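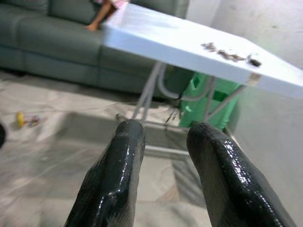 La pinza ante la mesa blanca del salón, con las migas todavía encima.

Imprimir | Enviar por correo
Buscar en el sitio... Ir

El robot doméstico se construye en casa

Por Charalambos Tsolakis

Llevo desde mayo montando un brazo con pinza en mi propio salón y he llegado a una opinión que en el taller compartido de Wusgate no gusta mucho: un robot pensado para una casa hay que construirlo en una casa. El banco del taller es cómodo, tiene buena luz y las herramientas a mano. También es plano, está despejado y no se parece a ningún sitio donde viva gente.

En el taller mi brazo recogía 58 piezas seguidas sin fallar. Eran cubos de madera. En casa la tarea es quitar restos de una mesa blanca, con patas metálicas finas que se cruzan por debajo, un suelo de baldosa que refleja y juguetes por medio. La primera noche no recogió nada.

Los dedos son lo que más he cambiado. Van por la versión 2 y llevan un recubrimiento gomoso, oscuro y brillante. Agarra mejor que el plástico desnudo, pero los reflejos confunden a la cámara de la muñeca y he tenido que rehacer los umbrales. En el banco no lo habría visto, porque allí la luz viene siempre del mismo lado.

Se me dirá que el taller es más seguro, y es cierto. Yo limito la fuerza y dejo el corte de corriente al alcance de la mano. También se me dirá que sale caro. Llevo gastados alrededor de 300 euros, casi todo en servos y en una fuente de Jumgate que tuve que cambiar.

Sigo yendo a Wusgate a taladrar y a imprimir piezas. Las pruebas las hago en el salón.

Comentarios (3)

Grigoris Kokkinos
De acuerdo a medias. Sin banco no hay medidas repetibles. Yo haría las dos cosas.

skata_m
¿Qué recubrimiento es? El mío se pela a la semana.

Lola P.
Prueba con una lámpara difusa antes de tocar los umbrales.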